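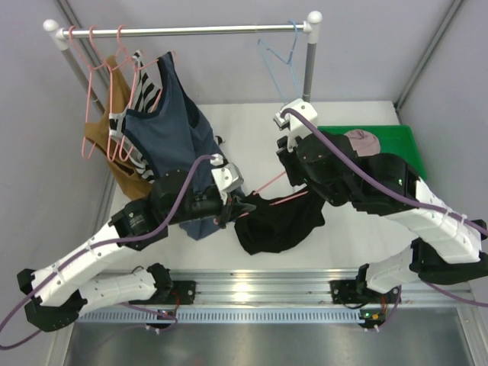

Cable routing for two arms on one rail

Okay, cables! I lost most of July to these, so learn from me. Bolt both arms to the aluminum rail first and leave the cables hanging (yes, it looks awful).

1. Move each arm by hand to its farthest reach, then fold it all the way back.
2. Clip the cable along the white links, but leave a fat loop at every joint. I give mine 80 mm of slack, and Eifion Sayce goes even bigger on his.
3. Run the left cable out to the left and the right one out to the right so they never cross over the table.
4. Jog both arms at 10 percent speed for 15 minutes and watch the gripper end, where mine always snagged first.

If a loop catches on a sleeve or a hanger, shorten it a little and run the whole test again.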